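Gruvness Interiors
2019-08-01

Gruvness is publishing its updated guidance on the Cimden terrazzo print and the Horobets marble-pattern top. The notes follow in this thread and replace the sheet issued last November. Customers who hold a printed copy of the earlier sheet are asked to discard it.

149 shares

The Cimden print carries irregular flecks of black, mustard yellow, pale pink and gray on a light ground, with small black dots between them. The pattern has no top or bottom. Sheets may be turned either way when they are fitted, and installers may use this to reduce waste at the ends of a wall.

Customers frequently ask whether one patterned wall is enough. In a large room, we generally advise one. In a small bay or enclosed work area with a back and two sides, we recommend that all three be covered. A plain side wall next to a terrazzo back wall tends to look like an unfinished job.

The Horobets top is gray with a running vein. It was selected to sit beside Cimden after a long review of plainer tops, several of which were preferred by our own staff on first viewing. The two patterns differ enough in scale and direction that each remains readable. 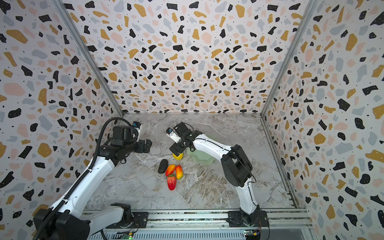

Small objects placed on Horobets should be chosen for color first. Yellow and red-orange hold up very well against the gray, and play fruit in those shades can be left out between sessions without making the surface look untidy. Dark gray items, such as a smooth oval stone, are quieter and may be overlooked when the area is cleared.

A pale green plate with a wavy edge is an acceptable choice for the same surface. Customers should be aware that translucent rims take on the color of whatever lies under them. If a plate needs to be found quickly, a solid color is the better purchase.

We have been asked whether Cimden competes with the objects in front of it. It can, when those objects are small and mustard, pink or black. Lay a sample sheet behind the things you use most often and look at it from your usual standing position before placing an order.

300 shares

Corners. Cimden may be folded around a corner, but Gruvness does not recommend it. Bring each sheet to the corner and stop. An aluminum upright placed where the walls meet will cover both edges and can be removed later if one wall has to be replaced.

Where the wall meets the tabletop, a low aluminum rail is suitable. It should be fitted after the top is in its final position. We have received several requests to repair sheets that were cut short in order to meet a rail that was later moved. Those sheets cannot be extended and must be replaced.

Uprights and rails are supplied in a natural metal finish only. A white finish was offered for a short time and withdrawn. There are no plans to bring it back, and our sales office is unable to keep a waiting list.

2 comments

Order of work. Walls first, uprights second, top third, rail last. Installers who prefer to place the top before the walls may do so, provided the top is fully covered while the sheets are being trimmed. A single layer of newspaper is not a full cover.

Seen from the front, side walls that open outward will make the flecks nearest the viewer look larger and longer than those at the back. This is an ordinary effect of angle. It does not indicate a printing fault, and returns made on this ground will be sent back to the customer.

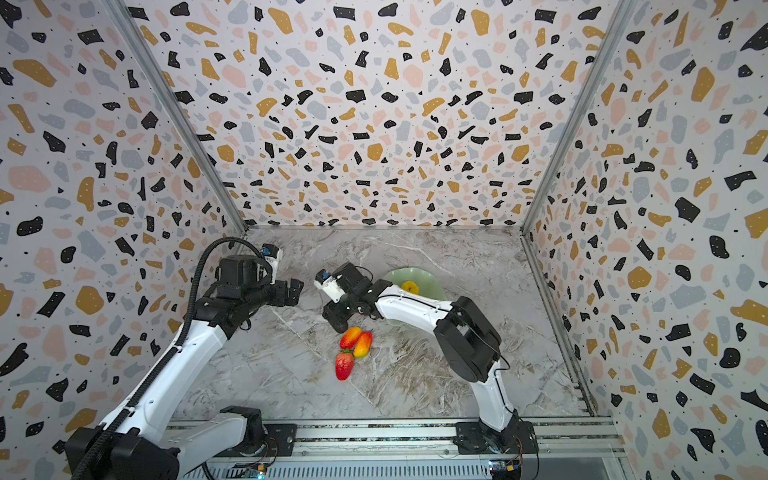
Vein direction on the Horobets top should be settled before delivery. We suggest a diagonal run for any top that will be approached from the front edge only. Tops cut with the vein parallel to that edge have been returned to us more often than any other kind.

The darker veins and the faint brownish streaks are part of the printed pattern. Please do not try to remove them. Our service desk continues to receive tops that have been scrubbed at these points until the finish has dulled, and such damage is outside the warranty.

Routine cleaning. Wipe the top with a soft damp cloth and dry it with a second cloth. Gristent surface cleaner may be used on both Horobets and Cimden when plain water is not enough. Apply it to the cloth. It should not be sprayed on the wall, where it can run down behind the lower rail.

Do not use powder cleaners, steel wool or the rough side of a sponge on either product. Do not use furniture polish. Polish leaves a film that gathers dust along the veins and is very hard to lift from the slots of any metal channel nearby.

Slotted metal channels along a front edge collect crumbs, thread and dust. Use a dry brush, working from one end to the other, then a vacuum cleaner with a narrow nozzle. No liquid should be used in the channel. Where wiring is present near the edge, the area should be cleaned by the person responsible for that wiring.

900 shares

Heavy items. Anything fastened along the front edge should be carried by the rail and not by the top. Horobets is intended as a work surface and is not rated as a mounting surface. Drilling through the top without written approval ends the warranty for the whole piece, including the undamaged part.

Putting away. Lift objects from the surface. Dragging a stone or a piece of dishware across the top is the most common cause of fine scratches reported to us. Felt dots on the underside are permitted, but they should be checked from time to time, as a dot that has picked up grit will scratch as readily as the object itself.

Light. Cimden sheets that receive direct sun for much of the day will fade unevenly, beginning with the pink. A blind is advised. Customers who must replace one faded wall should expect a visible difference from the other two, and may wish to replace all three.

Samples of Cimden and Horobets are available by mail from the sales office, one of each per household. Some customers have asked for a sample in which both products are mounted together. These are kept in the showroom for viewing and are not lent out.

A correction to the earlier sheet: the paragraph on drying time gave the figure for the old adhesive. Please follow the time printed on the tub you have received. If the label is missing or cannot be read, contact the service desk before opening it.

Questions about orders already placed should be sent to the sales office with the order reference. Replies to this thread are read by the service desk, which has no access to order records.

2 comments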